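Sorting a big mixed box of bricks: by colour or by shape?

Posted by Bronwyn Quinlan, 9 Mar 2019
In: Toys and Playrooms

Hello all! My brother-in-law has passed on his children's entire brick collection, which he reckons is 4,000 pieces, in one enormous lidded tub. My two are thrilled and so am I, if I'm truthful, because I had bricks as a girl and haven't sat down with them in years. The trouble is that everything is mixed up together. Ordinary bricks, sloped bits, see-through bits, wheels, half a castle, hair from the little people.

I'd like to sort it once and have some hope of it staying sorted. My daughter (seven) builds from the instructions and wants to find an exact piece. My son (four) just wants all the red ones. Do I go by colour or by shape? And what do you keep them in? We've got a low bookcase with shelves 300 mm high and not much else.

Thank you!

Merle Stubbs
Oh you lucky thing, what a lovely job to have in front of you!

Shape, every time, at least for the plain bricks. When you're hunting for a red two-by-two in a drawer full of red, your eye slides over everything. If the drawer is all two-by-twos the red ones jump out at you straight away. I did ours by colour first and it looked gorgeous on the shelf, a proper rainbow, and then my lot spent longer rummaging than building. I redid the whole thing over the May half-term.

The big rough sort goes quickest on an old bed sheet on the floor. Pull out wheels, people and flat plates first and put them to one side. Whatever is left looks a lot less frightening. Then gather up the corners of the sheet at bedtime and it all waits for you till the next day.

For your shelves, shallow boxes in stacks, two deep. Ours are from Vilham and they've held up well, though the lids are a bit stiff for small hands.

Rigoberto Arriaga
colour. kids can put things away by colour, they can't by shape. mine are 3 and 5

Bronwyn Quinlan
Thanks both! Merle, the bed sheet is brilliant, I'd been using baking trays and running out. Rigoberto, I do take the point about tidying up, my son would post a wheel in with the windows and be very proud of himself. Has anybody found a way of doing a bit of each?

Tipene Maihi
Yes, and I love talking about this so I'll try to keep it short.

Do the plain bricks by shape, as Merle says, in the bigger boxes. Then have a small divided tray by colour for whatever is on the go that day. Ours lives on the table. The children fill it from the boxes before they start and it gets emptied back (mostly) afterwards. It gives the little one a colour job, which he adores, and the older one doesn't have to get up every two minutes.

Give the see-through pieces a home of their own, by the way. They scratch each other and they're always the ones somebody is desperate for. We have 120 or more of them now and they sit in an old Tremano biscuit tin lined with a bit of felt.

If the tub is grubby, wash everything in a net bag in lukewarm water with a drop of washing-up liquid and dry it on a towel. Leave out anything with a sticker or a battery in it.

As for the tray, go for white if you can find one. Three sections has been plenty for us, and they don't need to be the same size: the largest takes the awkward see-through orange parts, which light up the white plastic around them with a pinkish glow, and then red goes in the middle and blue on the right. Plain bricks, orange two-by-twos and blue ones alike, can wait on the tabletop in front until somebody wants them. Keep the sides low enough for a four-year-old to reach over, and put a big plate underneath if your table is the wobbly sort. Have fun with it, and do come back and tell us how much of the castle you found!

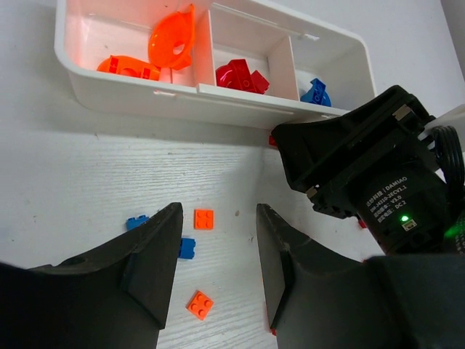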